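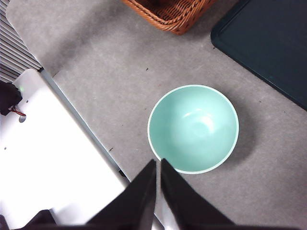
It's just a bowl though, said a woman at the Biltomcombe market, first summer, and then she bought six. Still our best review.

About > Who we are > Furus Bowls, Tavport

So. Bowls. We sell them and we hire them out. No plates, no mugs, please stop asking about mugs (there was a mug once, it went badly).

Furus is a small shop and an even smaller hire store in Tavport, down the lane behind the old chandlery, number 26, green door. Two of us full time and one on the busy days. Been going 14 years. Started on a trestle table at Biltomcombe with a box of bowls wrapped in newspaper and a biscuit tin for change. The tin is still in use.

How it started

We couldn't find a decent plain bowl. Everything was too shallow, or had a fat foot on it that wouldn't go in the rack, or a slogan in the bottom. CEREAL. SOUP. We wanted one that did porridge in the morning and pasta at night and looked alright left out on the side with keys in it. Ended up drawing our own on the back of a delivery note. Took it to three makers, two said no, third one said how many. We said not many. They said not many is 449. So we had 449 bowls in the spare bedroom and had to sleep on the sofa till the autumn.

That was the first Nam. It's changed a bit since. The wall is steeper and the rim is thinner than it was.

The Nam

Round, pale minty green, thin off-white rim, smooth inside curving right down so a spoon gets everything. People call it mint, people call it seafoam, the order form calls it green. All correct. We tried a blue and it sold slowly. We tried a yellow, which was horrible next to custard. Green it is.

The rim gets more post than anything else we do. Some of you want it thicker, some of you want it gone. It stays. A plain edge in the same green was tried on a short run and the bowl just looked unfinished somehow, like a lid was missing.

One size for now. Bigger one is coming when it's right, we've sent the sample back twice. It rocked.

Hire

Weddings, harvest suppers, chilli nights, school do's, that sort of thing. Bowls go out in crates with card between each one. Last year we sent out 2947 and got nearly all of them back, which we think is pretty good for a load of people eating pudding in a field. Missing ones are charged at cost. Chips, we don't fuss over one or two, tell us and put it at the top of the crate.

Please rinse before they come back. You don't have to wash them properly, we do that again anyway, but dried on crumble is a day's work.

Crates are collected from the lane door, not the shop door. Bring a car with a flat boot. We can deliver inside Tavport and out as far as Biltomcombe, after that it's a conversation.

How we check them

Every bowl gets looked at when it arrives and again when it goes out. Turn it to the light, look at where the shine lands in the bottom, and any dent or bump shows up straight away becuase the shine goes wobbly. Then a finger round the rim. Then put it down flat and give it a push. If it spins and settles, fine. If it clatters it goes in seconds.

Seconds are on the bottom shelf by the till. Cheaper, nothing wrong with most of them. Small speck, slightly off circle. They go to students and to dogs mostly. Lots of dogs in Tavport eat out of a Nam.

What we don't do

Names on bowls. Gift boxes. Sets of five. Wholesale, except the two shops we already do, and they've been patient.

Coming to see us

Open from ten till four, shut for lunch whenever lunch happens, usually about one. Closed all of August except for hire pick ups. Parking is bad. Use the one by the slipway and walk up, it's a couple of minutes. Step at the door, ring the bell and we'll put the ramp down.

Want to hold one first? Good, do. Pick it up, it should sit in one hand. If you can't get here we can post a single bowl and you can send it back, you pay postage one way and we pay the other.

Questions by phone are quicker then email. We are slow at email. We know.

Comments (4)

Had 80 of these for our village supper and every guest turned one over to see who made it. Crates heavier than I expected, bring a friend.

Is the big one going to be the same green? Want it to match for salad. Will wait if yes, will sulk if no.
Reply from Furus: same green, same rim.

Bought two seconds in the spring and still can't find what's supposed to be wrong with them. The cat has claimed one.

Came at quarter past one and you were at lunch. Came back at two, still lunch. Got my bowls in the end, very pleased with them, but put a sign up!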